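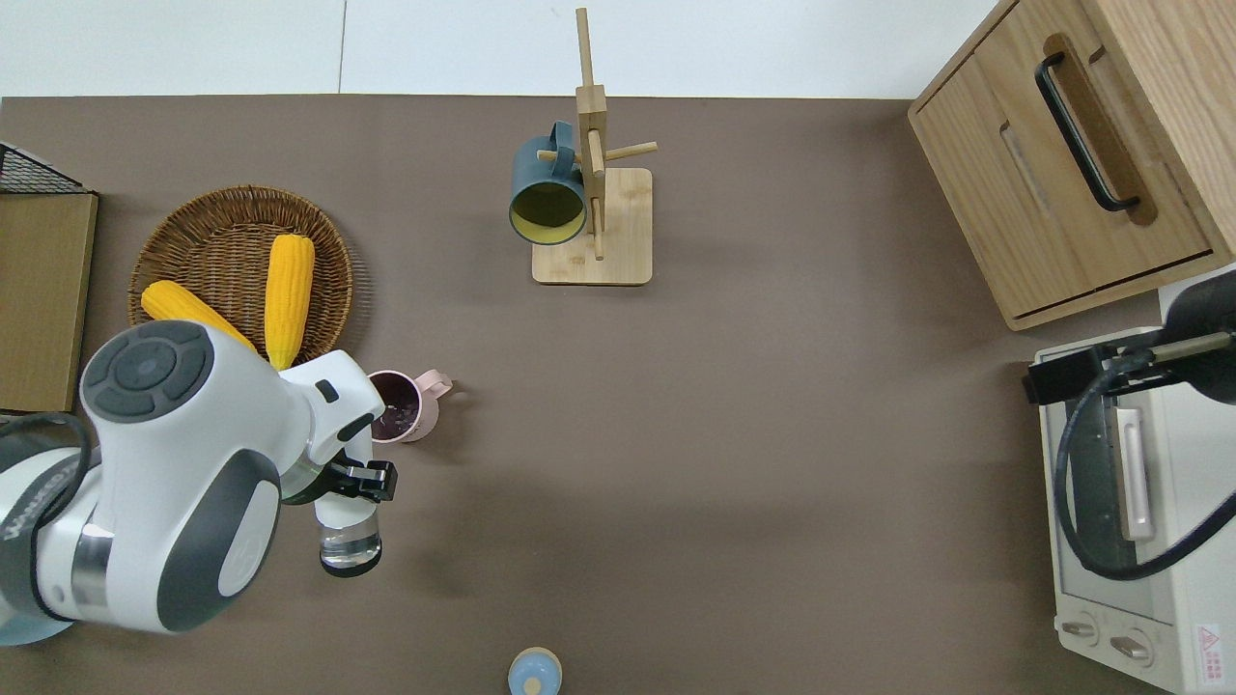

Bình Khúc has mixed sound at the Cedelstead Hall for nine seasons, and for most of that time he has worked to the same complaint: people standing under the balcony could hear the drums and very little else. The hall closed in February for work on its speaker system and reopened on a Friday with a double bill, the local four-piece Mekum and the singer Yến Trịnh. I met him at the mixing desk the following afternoon, while the stage was being cleared.

The old system had two main stacks, one on each side of the stage, aimed straight out. "It was a normal setup for a flat room," Khúc says. "This room has a balcony that comes forward over the back third of the floor. The high frequencies hit the front of the balcony and went back to the stage. The low end went underneath. So the singer got her own voice back late, and the people at the rear got bass."

The new system keeps a pair of mains but hangs them higher and tilts them down. A row of small speakers is fixed to the underside of the balcony, and these are delayed so that their sound arrives just after the sound from the stage. I asked how the delay was set.

"You measure the distance, you calculate, and then you listen and change it," he says. "The calculation gets you close. Air temperature moves it a little. With a full house the room warms up and I take a small amount off. Most people would not notice. The drummer's mother noticed, but she has been coming here longer than I have."

The capacity of the hall is 511 with the balcony open and 354 without it. That difference matters to the way he works. With the balcony closed, the upper speakers are switched off as a group and the mains are lowered in level. There is a separate stored setting for each case, and a third for seated shows, which Khúc says is still unfinished.

Uyên Triệu, who books the hall, wanted the reopening to test both ends of the range. Mekum play loud and use two guitar amplifiers on stage. Trịnh performs with one acoustic guitar and, on some songs, a cello played by Diệp Âu.

"With Mekum the question is how much to put through the system at all," Khúc says. "The guitars are already loud in the first few rows. I had them turn the amplifiers in toward the middle of the stage. They agreed to it at soundcheck and one of them turned his back again before the set. I left it."

Trịnh's set was harder. The cello had a pickup and a microphone, and the microphone began to ring during the second song. Khúc cut a narrow band and brought the pickup up to cover the gap.

"I heard it before he did, or I think I did," Âu told me by phone. "A cello will ring with the room if the room gives it a note. In the old hall it was a low G. Now it is somewhere else and I have to learn where." She would like more of her own sound in the monitor next time and less of the guitar.

Trịnh was more interested in the stage itself. "I could hear the end of my words," she said. "Before, I used to sing shorter there."

The work is not complete. The loading door still rattles at high volume, and the bar refrigerators share a circuit with one of the equipment racks — Khúc wants them moved to another before the summer program. He also wants heavier curtains on the side walls. Triệu has a price for the curtains and has not yet signed it.

Bar staff asked him for one change, a lower level near the serving counter so that they can hear orders. He has turned down the nearest balcony speaker and will check it again at the next full show, when the band Hastance plays with support from Lưu. Doors are at 7 p.m., and the first 70 tickets are held for people who had bookings canceled during the closure.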